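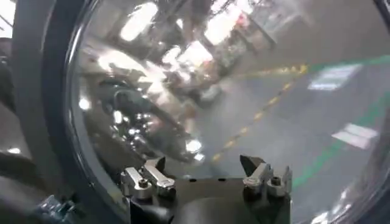

Skirka 913 laundry basket, used with the front-loading dryers at Stitow
Reviewed by Branwen Watkins, 2018-11-01

We bought the Skirka in August for the shared laundry room. The old basket had split at one handle and was snagging sleeves. I wanted something light that would hold one person's wash and could be wiped down.

It is a plain plastic basket, cream, with a dark brown rim. The walls are covered in small square holes from top to bottom. It came in one piece with nothing to assemble, and the only paper with it was a care slip. Ours is used every day, mostly for moving clothes between the machines and the folding table.

The rim is the best part. It is smooth to the hand, and I have not had a thread catch on it. The old basket had a seam in the plastic right where you grab it, and I was always pulling something loose.

The holes are small enough that socks stay in. On our old basket the slots were wide and the toe of a sock would work its way out and drag on the floor. The downside is lint. It packs into the holes near the bottom and wiping doesn't get it out. I use a dry dish brush every couple of weeks, and a vacuum with the brush head works too.

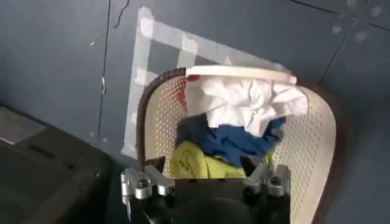

Can you put wet clothes in it?
Wet clothes are fine for the walk from washer to dryer. Water will come through the holes if the load hasn't been spun, so put a towel under the basket or spin again first. I wouldn't leave a damp load in it overnight, as the middle of the pile doesn't get much air.

It holds a week of shirts and underwear for one adult. Two bath towels and a sheet set fill it, and a comforter is out of the question. If you do family loads, look at something bigger. We tried the Van Rooij hamper before this one. That held more, but it was tall, and short people had to tip it over to reach the bottom. It went to the linen closet.

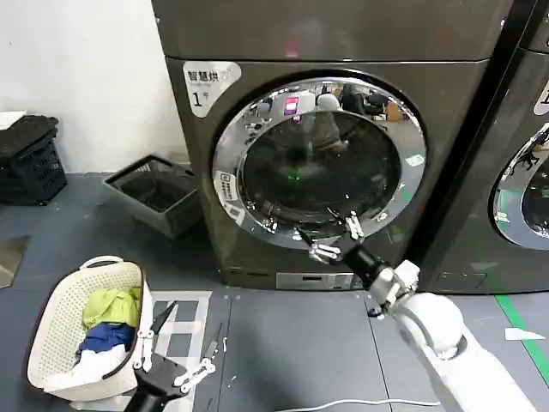
Stitow Residence Services, Laundry and Linen

A few words on using it with our dryers. The machines are stacked, and the doors on the lower ones open to the right, so set the basket on the left. It can then stay close to the drum while you unload, and you won't be reaching around the door. With the basket on the right you have to keep moving it every time the door swings.

For the upper machines the basket doesn't help much on the floor. Things get dropped on the way down. I hold it against my hip with one arm and pull clothes straight in, and a full load is manageable that way. The rim does dig in a little after a while.

Check the drum before you carry anything off. Small things stick to the back wall, and dark socks are hard to see in there.

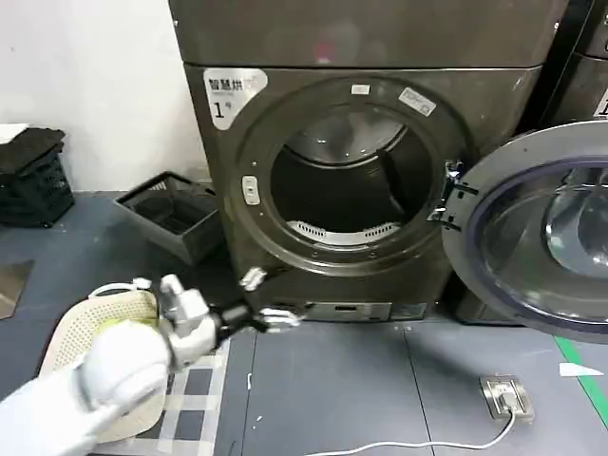

Cosmin Nedelcu wrote to say he agrees about keeping the basket on the left, but he would like one with feet. The bottom of ours sits flat on the tile and picks up whatever is there, and he has been turning it over to wipe it before each load. He also asked for a second basket so that one can be kept for clean clothes only.

I think he is right about the second basket, and I have put in for one. Feet I can live without.

After three months there are scuffs on the underside and no cracks. The color has held up. I would buy it again for a single person or a small shared room, and I'd skip it for bedding.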